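Event Hire Pre-Opening Checklist: Jumping Castles, Generators and Marquees
Kondcombe Party Hire, Carnegie depot. Comments by Euan Geddes, who does the Monday walk-round.

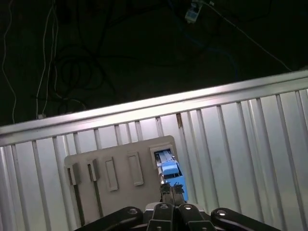 Tick, initial, move on. If you can't tick it, write why. "Looked fine" has been retired as a comment after a long and undistinguished career.

1. Anchor points, all castles
Every anchor used, every time, including the one behind the hedge.
OK. Two pegs on the Sello castle were bent like bananas. Replaced. Please don't hammer them straight and put them back in the tub, I can tell.

2. Blower and tube
Guard fitted, strap tight, intake clear of leaves and thongs.
OK. One thong recovered, left foot, child's size. It's on the office windowsill.

3. Seams and netting
Not OK. The Drultasari slide has a split seam on the landing side, 30 mm. Tagged out. It was tagged out last time too, and somebody moved the tag to the popcorn machine, which works beautifully.

4. Leads and RCDs
Test tag in date, no tape repairs, push the test button.
OK, except one lead with more tape than lead. Binned it. Then took it out of the bin and cut the plug off, knowing this crew.

5. Generator
Fuel cap, exhaust clearance, extinguisher within reach.
OK. Hour meter reads 2,062. Service was due at 2,000, so it's booked in and off the hire sheet until it comes back.

6. Marquee weights
Count them onto the truck and count them off.
Not OK. Short by 2. If you are using one as a doorstop at home, drop it back by the roller door before 7 am and we'll say no more.

7. Wind meter
Battery in, reads something other than zero when you blow on it.
OK. Holding a wet finger in the air is not a backup method, whatever your uncle did.

8. Paperwork for the customer
Supervision sheet, wind limit, our mobile number.
OK. 300 fresh copies printed. The old ones had the fax number on them. We sold the fax.

Still open: items 3 and 6. The slide stays in the shed until the repairer has signed for it - a signature, on paper, with a name I can read. Next sheet is on the clipboard, and the pen is tied to it now.

E. Geddes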